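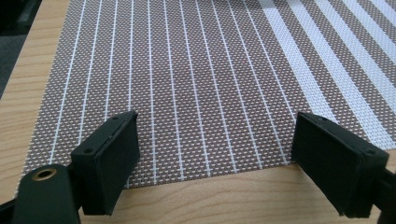
Planning an equipment budget for a tabletop handling project is one of the best parts of the job, and I say that as somebody who fills in the spreadsheets! These are the questions we get most at Endivside from groups putting together their first purchase list for hand-held grippers and the arms that come later. Start with the items you want handled, because they decide more of the list than people expect. A woven placemat lying flat on a wooden table is a lovely test piece: thin, flexible, and with very little edge to get hold of. If your list is full of things like that, put more money into finger pads and less into reach.

How much should we set aside for a first year?
For a small setup we suggest planning on $3,936. That covers two hand-held grippers, spare pads, mounting hardware, storage and a shelf of household items. It leaves out the arm and it leaves out wages, so please don't send it upstairs as the whole project cost.

Should we buy the arm right away?
We love arms, but you can usually wait. The Flirngate group ran hand-held units from February until the summer before they ordered one, and by then they knew exactly what reach and payload they needed. Their first draft had a far bigger arm on it.

What about the objects themselves?
Give them their own line! We use $200 for table linens, dishes, packaging and so on. Buy textiles in more than one weave and more than one pattern – stripes, checks, plain – and keep the receipts together so you can get the same ones again.

Do we need special tables?
No. Use the kind of table your finished system will work on. If you have to buy one, check the height against the arm you have in mind, and ask whether the top can take a clamp.

How often do finger pads need replacing?
It depends on the pad material and what you handle. Ysaline Hervieu keeps our wear log and likes to have one full spare set on the shelf for every gripper in use. Order the screws at the same time. They are tiny and they roll.

Is there a price break for larger orders?
Our supplier Gazi has one that starts at $3,000 per order, before shipping. Two departments at Kinomdale put their lists together to reach it, and both were happy with the result.

Can we see your planning sheet?
Yes, please do! Ask for sheet 766. It has tabs for hardware, spares, objects and training time, and Hervé Rolland can walk you through the formulas if the totals look odd – the shipping column is the usual culprit.

Last updated Aug 12, 2020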